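Chapter 7
Small Counters, Small Claims

Anyone who has read a trade manual on self-service drinks will know the claim this chapter begins with. Set the counter out well, the manual says, and people will serve themselves faster, spill less and waste less. The claim turns up in Pollow's handbook for office kitchens, in the Tratus training notes, and in most of the leaflets that come with a hot water urn. It is repeated so often that students tend to treat it as settled. It isn't.

Look at where the numbers come from. The Pollow handbook rests on a single trial of 266 servings, all of them taken at one counter in one building, in February, when nearly everyone wanted tea. Tratus reports 400 servings before the counter was rearranged and 400 after, a more respectable size, but the same person who designed the new layout also decided what counted as a spill. We are told that waste fell. We are not told whether straws dropped on the table and put back in the cup were counted as waste, and anyone who has worked behind a counter will want to know.

Then there is the matter of what a "layout" even is. In the manuals it is a drawing: kettle here, cups there, straws within reach of the right hand. In a working room it is whatever the last person left. A tray gets pushed over to make space for snacks. The stack of cups is laid on its side. Straws come out in a heap and somebody has to stand them up again, a few at a time or one by one, in any cup that happens to be free.
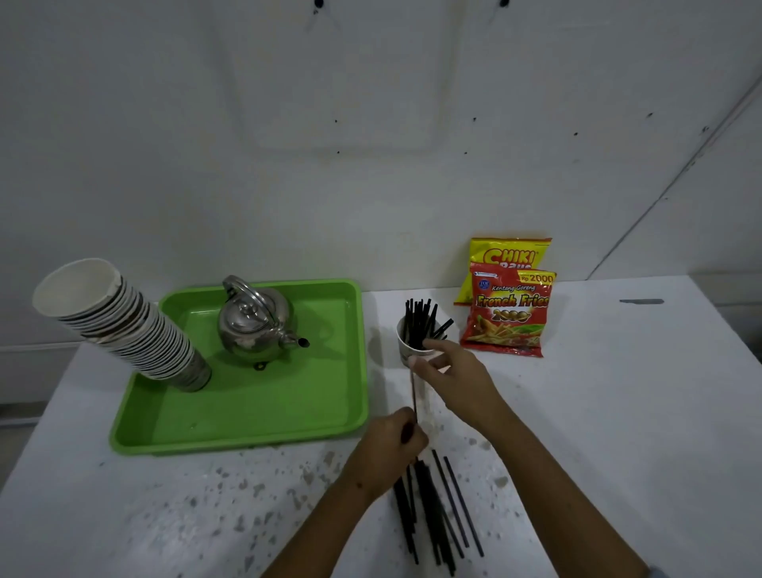 None of this setting-up work appears in the Pollow figures. The clock in that trial started when a customer picked up a cup and stopped when the customer walked off. Filling the straw holder, wiping down and boiling the water were left out, so a layout that saved each customer a moment could have cost the staff a good deal more and still been called a success. Nanna Sveinbjörnsson made this point in her review of the handbook, and I have yet to see a convincing answer to it. Her own attempt to measure the missing work, at the Brynjólfsdóttir canteen, covered only 71 refills. She was careful to say that this was too few to prove much. Later writers who quote her have been less careful.

I don't want to suggest that arrangement makes no difference. A kettle with its handle turned to the wall is a nuisance, and a straw cup that tips over when you pull one out will be cursed by everybody. What I doubt is that we can put a percentage on it, or that a percentage from one counter will hold at the next.

We start in 7.1 with the Wastinel method, which asks the observer to write down every movement of both hands during setup. It is slow and dull to carry out, and it has problems of its own, which we will get to in 7.3.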